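Shared Studio Walk-Through, Stillmont Art Rooms
Painting room, drawing room, supply closet
Checked by: Faith Mugo
Second pair of eyes: Mirsad Hoxha
Month: August

EASELS

Floor easels, mast clamps: OK. All tightened and they hold beautifully, even with the big canvases up.
Floor easels, rear leg chains: FIX. One chain on the easel by the sink has a stretched link. Tagged and moved to the hallway.
Table easels, rubber feet: OK. The new feet from Jerner grip so well! I leaned on one pretty hard and it stayed put.
Wing nuts: OK, but please keep the spares in the jar and not in the brush tray (found two in there again).

SOLVENTS AND MEDIUMS

Lids on, labels readable: OK. Best this shelf has looked all year, thank you, evening group!
Oily rag can, lid closes by itself: OK. Emptied at 4:30 p.m.
Linseed oil bottles: OK. One was sticky on the outside, wiped down.
Spray fixative: FIX. Three cans were sitting on the radiator shelf. They live in the metal cabinet, always, even in summer when the heat is off.
Window fan: OK. Mirsad took the grille off and cleaned it and the difference is wonderful, you can feel the air move from across the room. 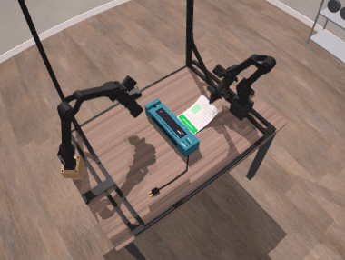
CUTTING AND MATTING

Mat cutter, blade guard: OK. Fresh blade in.
Guillotine trimmer, arm latch: FIX. The latch slips if you bump it. Out of use until the part comes from Trorkton.
Craft knives, capped and counted back in: OK.
Used blade tin: OK, nearly full. I'll start a new one.
Cutting mats: one has a curl at the corner, so flatten it under the heavy books overnight and we'll look again.

STORAGE AND FLOOR

Drying rack, weight limit 80 pounds: OK. The label had faded, so I wrote a new one in nice fat marker.
Paper drawers, stops in place: OK on all but the bottom drawer, which comes right out in your hands. FIX.
Aisle to the back door, 56 inches: OK. Measured with nothing moved first. Love to see it!
Floor by the sink: dry, mat lying flat.
Canvas stack: fine, though Kekeli Odoi's stretched linen is on the outside and deserves a safer spot.

LIGHTS AND POWER

Clamp lamps, 100 watt maximum: OK. Bulbs checked one by one.
Extension cord under the model stand: FIX. Needs taping down before life drawing.
Smoke alarm: tested, very loud, sorry to the pottery people.

STILL OPEN

Easel chain: Mirsad
Trimmer latch: waiting on part
Bottom paper drawer: Špela Kneževič has offered, hooray
Cord tape: me, before the next class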